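Fleltetti label printer: seven months in

I sell secondhand knitting patterns and yarn from my spare room, and up until last September I was writing every single address by hand. Very charming, said my sister. Very slow, said my wrist! So I bought the Fleltetti, the small one without the battery, after Iwona Zawadzka let me try hers for an afternoon and I went home sulking about my pens.

Setup took me about 40 minutes, and most of that was the app. It wants an account, then it wants you to confirm the account, then it forgets you confirmed it. Once I was past that it found the printer right away and I got a perfect label on the second try (the first one came out sideways, my fault, I'd loaded the roll backwards).

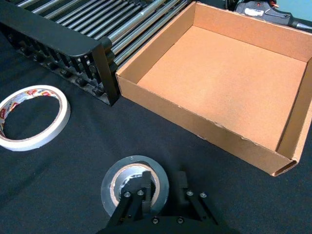 Metal rollers and black cloth.

The print is lovely and dark. I've had labels get rained on at the porch and the address was still perfectly readable. It's quiet too, just a sort of polite zip, so I can run off a batch at night with the kids asleep next door. I usually do 30 in one go and it doesn't jam or get sulky halfway through. 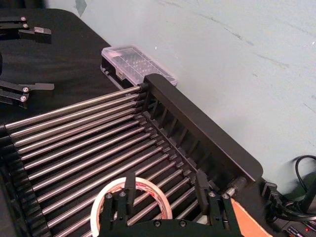 What I don't love is the software on the computer side. Every time it updates, it goes back to the default label size, and if you don't notice you waste a whole label with half a zip code on it. I wrote to support and got a nice reply from a Gobnait Egan, who sent me a way to save my size as a preset. It works, mostly. I'd still like it to remember on its own.

The refills are the other thing. The Fleltetti ones are good and sticky but they cost too much, so I switched to the Lurnar rolls – same size, bit thinner, and they peel fine as long as you don't rush.

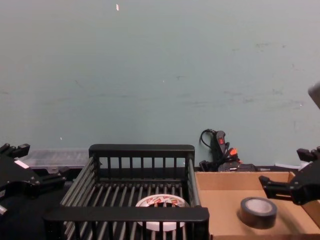 I did try the Thái ones as well and sent them back. The corners lifted on anything with a rough surface, and I'm not going to go around smoothing down corners on a padded envelope at eleven at night. 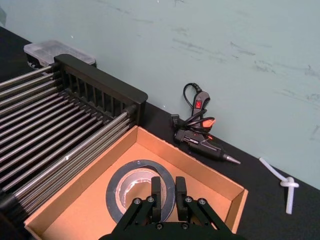 Would I buy it again? Yes, and I'd skip the fancier model with the color screen, which does nothing I need. If you only mail something now and then, stick with a pen. But if there's always an open cardboard box on the table, like the one up there, waiting for you to get on with it, then having the label ready first makes the whole job feel shorter. I'm giving it 4 out of 5, and the missing point is all for that app.

Contact | © Zalville Yarn & Paper | Back to top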